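The gripper that lives behind the paint tins

The shared workshop at Vatano closes at nine, and at twenty to nine the man I've come to see is still looking for his other glasses. He's been building a hand-held gripper there since November. He calls it the Swai, a name that came off a box of noodles and stuck.

"It was going to be a weekend job," he says. "I'd told my wife it was a weekend job. She wrote it on the calendar."

It has so far cost him 1073 dollars, a figure he knows because he keeps the receipts in an ice cream container and adds them up when he's feeling strong. The biggest single item was a batch of soft finger pads from a supplier called Nirkilis, who sent the wrong stiffness, apologised, and sent it again.

The idea is simple enough. You hold the tool, you pick things up with it, and the camera on board records how you did it. Later on, an arm is meant to learn from the recordings. The arm is the part he doesn't like to talk about.

"The arm's in my garage," he says. "It can wave. It's a very good wave."

He is on his third set of fingers. The first were too short, and the second flexed so much that a tin of screws would bow politely and slide out. For the current pair he went to a softer pad behind a firmer tip, and added a square marker to each finger so the software can work out how far apart they are.

I ask what he practises on, and he says whatever is on the bench and doesn't belong to somebody with a temper. 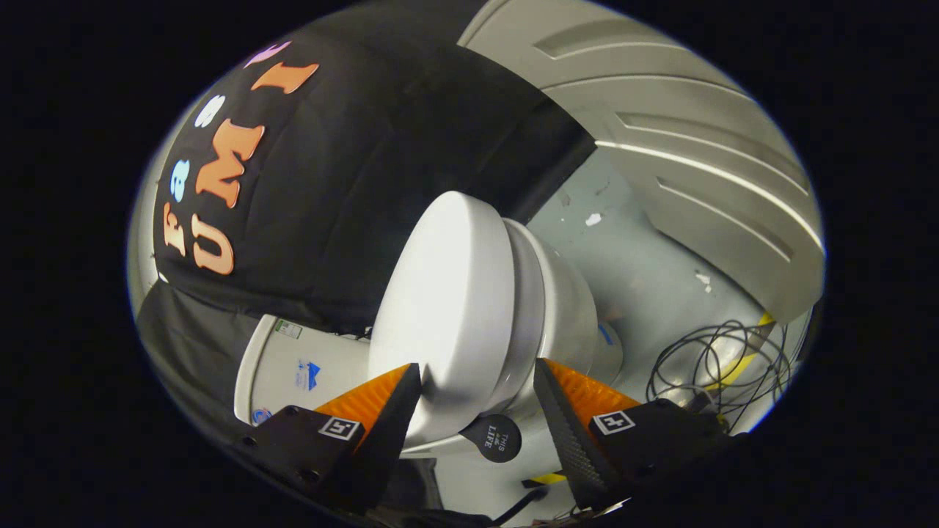

"Round things are the bastards," he says. "A box, you've got flat sides, you squeeze, you go home. Anything round wants to roll, so you have to come in low on both sides at once and not be greedy about it."

He has 915 recordings on a drive labelled Clarkus, after the old computer it was pulled from. How many are any good? He colours slightly. Over the winter he went through them and found that in 11 he had left the tool running and gone to put the kettle on.

"Lovely footage of a kettle, though."

Does he think he'll finish? He turns a spare fingertip over and picks at a rough bit of the edge with his thumbnail. The next job is the wiring, he says, then a lighter handle, as his wrist gives out after half an hour. Then the garage.

The lights flick off and on, the ten-minute warning. He's found the glasses. They were in the ice cream container, with the receipts.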